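Kosik Textile Care Workshop
Notebook, Room 7

Dec 26, 2022
Entry by Yasaman Nouri
Copies to: Bijan Babaei, Houshang Arabzadeh

Subject: Hanging of ankle socks on the clip hanger; arrangement of the table

Work continued on the drying procedure for small items. The subject of the present entry is ankle socks, which the June procedure treats in one line ("hang by the cuff") and which have given more trouble than the towels and shirts together. Mr. Babaei has asked that the notes be full enough for a colleague to set up the table without further instruction.

The hanger in use is the cream-white plastic one with the wavy outline. It replaces the folding hanger from Drunmont, which was withdrawn after two of its clips lost their springs. The replacement is wider and takes a longer row. It hangs from a metal hook on the wooden bar over the table, and the hook is held to the bar with blue tape. The tape was wound on generously. It is to be regarded as temporary, and Mr. Arabzadeh has been asked for a proper fixing that does not require drilling the bar.

The clips do not keep their spacing. They gather toward one side when the hanger is handled, and a gap opens elsewhere on the rail. Until now each person has corrected this or ignored it according to habit. It is proposed that the clips be left where they fall until the socks are laid out, and then moved to suit the row. Spacing them first was tried and gave no benefit, as the clips shifted again with the first sock.

Socks are laid on the table in a single row below the hanger, flat, toes toward the front edge and openings toward the back. The opening then lies on the side from which the cuff is lifted, and the sock does not have to be turned in the hand. Earlier layouts had the toes to the back.
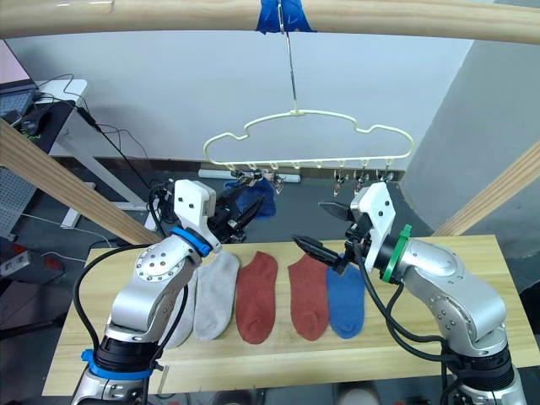
Colors are kept together in the row. The two brick red socks go side by side, and likewise the light gray. Ms. Mirzaei's view is that mates should also hang on neighboring clips, so that they come down together and can be folded directly. I agree with this and have written it into the draft. The medium blue sock has been without its mate since the Bahrami lot was sorted. It is to be hung at the end of the row and entered in the odd-items list under 707. Kindly do not put it in the rag bin; the other may still be found.

Position of the clip. Three placements on the cuff were compared: at the center of the opening, at the side, and at the heel side of the ribbing. Center placement hung straightest but left a small pinch mark in the front of the cuff. Side placement let the sock lean to one side, and on the thinner pairs the unclipped part of the opening folded over. Heel-side placement also leaned a little, though the mark was less visible in wear. No decision was reached. Mr. Rashti prefers the center and considers the mark unimportant, as it goes out at the next wash. I would wait until the thicker winter socks from Tetden have been tried.

One layer of ribbing or both: both layers should be taken. With a single layer the sock hung open, which is good for drying, but it pulled out of the clip when the hanger was carried to the rack. This occurred more than once and was not confined to one clip.

Balance. The hanger tips if it is filled from one end. Filling should begin near the middle and proceed outward, alternating sides. With an uneven number of socks a slight tilt remains and may be disregarded.

Table. The light wood top is satisfactory for this work. The pale color makes light gray socks a little harder to pick out under the ceiling lights, and a darker cloth was considered. It was rejected on the ground that a cloth wrinkles and the socks then do not lie flat. The top is to be wiped before each session and nothing else is to be stored on it.

Outstanding:
Fixing for the hook (Arabzadeh)
Spare clips, order no. 3922, not yet received
Revised wording for the June procedure, ankle socks only (Nouri)
Winter socks from Tetden, clip placement to be repeated (Rashti, Mirzaei)

Baby socks are left for a separate entry. The clips may be too strong for them.

Y. N.

Added later, S. Mirzaei: I have read the above. On the matter of neighboring clips, please make clear in the draft that the mates should face the same way.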